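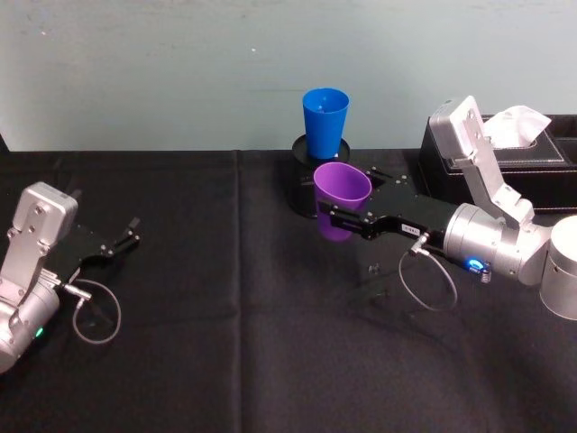 Section 6. First Task: Cup and Holder

In this section you teach the Avitz two-arm kit to do its first table task. You need the two arms already mounted and leveled (Section 4) and the Movetel control program installed on your computer. Please plan 60 minutes for the first time. Later it goes much faster.

6.1 Prepare the table

1. Cover the table with a dark cloth without shine. A black cloth is good. Small wrinkles do not disturb the arms, but a fold which stands up can catch a fingertip, so please press it flat by hand.
2. Put a holder in the middle, where both grippers can reach it. Any stable round holder with a flat or open top can be used, for example a pencil holder turned with the opening up.
3. Put one plastic cup on the holder, with the open side up. Cups which are wider at the top are easier to hold.
4. Keep a second cup of another color ready for step 6.3.
5. Other objects may stay on the table if they are outside the work zone. The arms do not know about them, so the distance is your responsibility.

Note: Do not use glass or ceramic cups before you have finished Section 9 (Grip Force).

6.2 Check cables and lights

1. Look at the cable of each gripper. It must hang in a free loop from the connector and must not be pulled tight when the wrist turns.
2. Turn each wrist slowly to both ends of its range – use the jog buttons, not your hand.
3. Look at the light on each wrist. The meaning of the colors is in the table of Section 3. The two arms can show different colors at the same time, and this is normal.
4. Open both grippers completely and press Save Open Position.

CAUTION: Keep your hands out of the space between the arms when the motors are on. The stop button must be where you can reach it without standing up.

6.3 Set the wrist view

1. In Movetel, open the tab Views and choose the wrist camera of the arm you want to teach.
2. Move the arm until the cup and the holder are complete in the view, from the rim to the base. Both fingertips must be seen too.
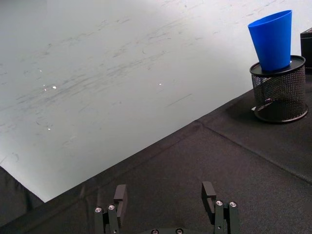
3. Leave the fingers open wide. If one finger covers the cup, raise the wrist by 10 mm and look again.
4. Press Save View. Wait 2 seconds before you move the arm again.
5. Repeat for the other arm, then place the second cup and save one more view for each arm.

Note: Marks on the wall or on the table edge do not matter for the program. Strong sun from a window does matter. If your room gets direct light in the afternoon, please close the curtain before saving.

6.4 Teach the grip

1. Bring the open fingers to the middle of the cup, not to the rim.
2. Close slowly until the cup is held but its shape does not change.
3. Lift, wait, and put the cup down again. Press Keep if the movement was good, or Discard.
4. Record 10 good movements with each arm.

If the cup turns in the fingers, the pads may be dirty. Clean them with a dry cloth – no alcohol – and begin again from step 1.

Related pages
Section 3: Wrist Lights and Error Codes
Section 9: Grip Force
Replacing Radu Finger Pads
Using the Davberg Table Clamp
Release Notes, February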